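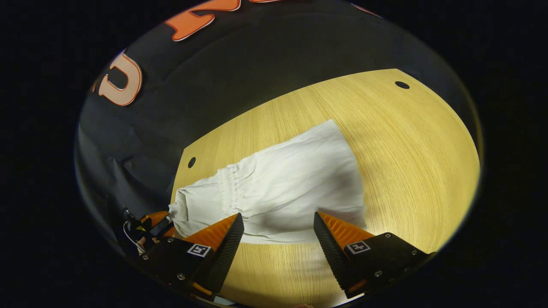
Confession to start the week's ironing pile, then: I have spent far too much of my life being defeated by elasticated waistbands. Shirts I can fold in my sleep, tea towels are a pleasure, but anything with a gathered bit in it just sits there on the table in a heap and dares me. White soft cotton is the worst of the lot, all creases and shadows, with that tight ruffled strip bunching everything up on either side of it so you can't tell where flat is meant to begin.

So I've been practising! My gran's way was to hold the elastic at both ends and give it one good stretch before doing anything else, then let it go and smooth outwards from it with the flat of your hand. Outwards, never towards. I'd been doing it backwards for 18 years and wondering why I always ended up with a lump in the middle.

After that it's 2 folds, lengthways first, then up from the bottom to meet the waist. I used to do 5 and ended up with something like a cushion (which then fell off the shelf, every single time, usually on to the cat).

Somebody asked last time whether I starch. I don't, not on pyjamas or anything you'd want to sleep in. I did try the Utach linen spray in January and it smelt lovely, a bit like a posh hotel, but I couldn't say it made the folding any easier. If you've had better luck with it do tell me, there's most of a bottle left under the sink.

And for those wanting to know about drawers: mine is the narrow one from Modus, and I stand the folded things up on their edges like books. Waistband down, fold up. They do lean over a bit once you've taken a couple out, so I tuck a rolled pair of socks in at the end.

Right, kettle on. Fitted sheets next, if I can face them, and yes, I do know they're elastic all the way round. Send biscuits.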